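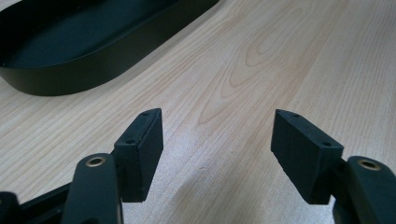

Chapter 11
Wood Grain and Figure

Learning goals

After reading this chapter you should be able to
- explain how growth rings form in a tree
- tell the difference between grain, figure and texture
- recognize flat-sawn, quarter-sawn and rift-sawn boards from the face and the end
- choose a board for a given part of a piece of furniture

Key terms: earlywood, latewood, cathedral, medullary ray, flat-sawn, quarter-sawn, rift-sawn, runout

Two boards cut from the same log can look like they came from different trees. One may show straight, narrow lines from end to end. The other may carry ovals, pointed arches and wide sweeps of darker wood. Both patterns are made by the same growth rings. What changes is the angle at which the saw passed through them.

Chapter 10 dealt with how trees are felled, stored and graded. In this chapter we look at the inside of the log and at what a sawyer's choices mean for the person who later builds with the wood.

11.1 How a ring forms

A tree grows in thickness from a thin layer of living cells just under the bark, called the cambium. In a climate with a cold season, the cambium starts work in spring and stops in fall. The cells made early in the season are usually large with thin walls. This is the earlywood. The cells made later are smaller with thicker walls, and they form the latewood. In many species the latewood is darker, and the change from one to the other is what the eye reads as a line.

The width of a ring depends on the species, the age of the tree and the growing conditions. A dry year tends to leave a narrow ring. A tree that has lost a crowded neighbor may put on wide rings for several seasons afterward.

Tropical trees may have weak rings or none that can be seen. Where there is a wet season and a dry season, rings can still appear, but they do not always match calendar years.

11.2 Grain, figure and texture

These three words are often mixed up in everyday speech. In this book they are used as follows.

Grain is the direction in which the wood fibers run. When a woodworker says a board "planes badly against the grain," this is the meaning intended.

Figure is the pattern seen on the surface. It can come from the growth rings, from rays, from color changes, or from fibers that wave or twist.

Texture refers to the size of the cells and how evenly they are spread. Oak has a coarse texture. Maple has a fine one.

A board can have straight grain and strong figure at the same time. It can also have fine texture and almost no figure.

11.3 Ovals and cathedrals

A log is not a perfect cylinder. It tapers toward the top, and it may bend or swell along its length. When a flat cut is made near the outside of the log, the saw passes in and out of the curved rings. Where a ring is cut on a slant, it shows as a long arch called a cathedral. Where the saw skims the top of a bulge in the ring, the line closes on itself and forms an oval. A set of such ovals, one inside another, works much like the contour lines on a map of a hill.

Ovals and cathedrals are signs of a flat-sawn face. They are common on tabletops and door panels, where many buyers like a bold pattern. Veneer can show them too, so the face alone does not tell you whether a top is solid. Check the end of the board. On solid wood the rings continue over the edge and appear as arcs on the end grain.

11.4 A case from the workshop

Zoila Mamani builds dining tables at the Relari workshop. For one order she had 17 boards of ash from a single log and needed a top with a calm look. She laid all the boards out face up and marked each one on the end with the direction of the rings. The boards with strong ovals went to one side - these she kept for drawer fronts and a bench seat. The straighter boards became the top.

The customer, Darlene Chisholm, had asked for the opposite on an earlier piece, a low table with the widest oval placed in the center. Neither choice is more correct. Both depend on sorting the boards before any glue is opened.

Before you read on

1. Find a wooden surface at home or at school. Make a pencil sketch of its figure and label any cathedrals or ovals.
2. Look at the end or edge, if it can be reached. Decide whether the surface is solid wood or veneer, and write down what led you to that answer.
3. Keep the sketch. You will need it for the exercise on sawing patterns in section 11.6.

11.5 Three ways to open a log

The simplest way to saw a log is to take slices straight through it, one after another, without turning it.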